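Jollora Brings Its Bamboo and Mesh Coasters to the Home Table

17 October 2023 - Jollora is delighted to announce that Firska, its family of square bamboo coasters with a round, dark mesh center, is now on sale through the Durar home shops, and we could not be happier to see them finding their way onto people's tables at last!
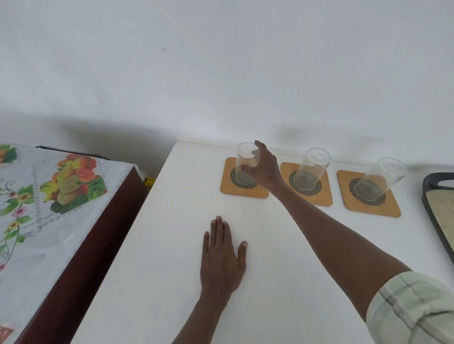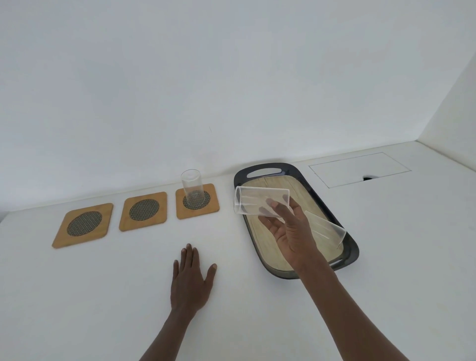

Firska coasters with clear drinking glasses on a white table.

A Small Thing, Made With Care

Designer Dimas Latuheru spent a good part of last winter on the corners alone, rounding them a little more each time until they felt right in the hand. "I grew up in a house where every glass had its place after dinner," he said, "and I wanted something you would be glad to leave out on the table all week long." The first run of 900 coasters was finished at our Mangundap workshop in February, and a second run is well under way.

Where to Find Them

Firska coasters are sold singly or in sets at 54 Durar shops. Wipe them with a soft damp cloth and let them air dry - please keep them out of the dishwasher.

Press contact: Hervé Gilbert, Jollora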